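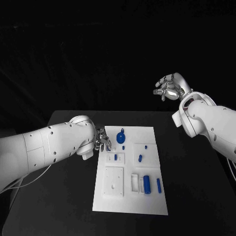 Abb. 3: Zweiarmiger Aufbau mit Steckbrett und blauen Teilen, linke Hand über dem Brett.

4.2 Versuchsaufbau in der Gemeinschaftswerkstatt

Steckaufgabe wie in 4.1, jetzt zweiarmig. Brett liegt auf dunklem Tisch, dahinter schwarzer Vorhang – Segmentierung der blauen Teile sonst zu unruhig. Steuerung über Plosteck, Greifplanung über Arar. Anordnung der Platten wird zwischen den Läufen getauscht, damit die Planung keine festen Positionen lernt.

Insgesamt 682 Läufe seit Mai, davon über 11 Prozent abgebrochen, meist wegen Verkanten der dünnen Stifte. Der große Zylinder macht weniger Probleme, Griff von oben reicht. Kallibrierung der Handgelenke nach je 6 Läufen, von Hand, mit dem Skript aus Asa. Abgebrochene Läufe bleiben im Datensatz und sind markiert. Kraftmessung in den Fingern noch nicht ausgewertet. 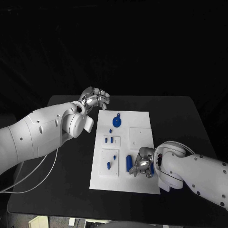 Wie werden die Platten auf dem Brett gehalten?
Mit Schrauben von unten, beim Umstecken dauert das allerdings zu lang. Magnete sind bestellt.

Zykluszeiten siehe Tabelle 3, Werte für die linke Hand fehlen da noch teilweise.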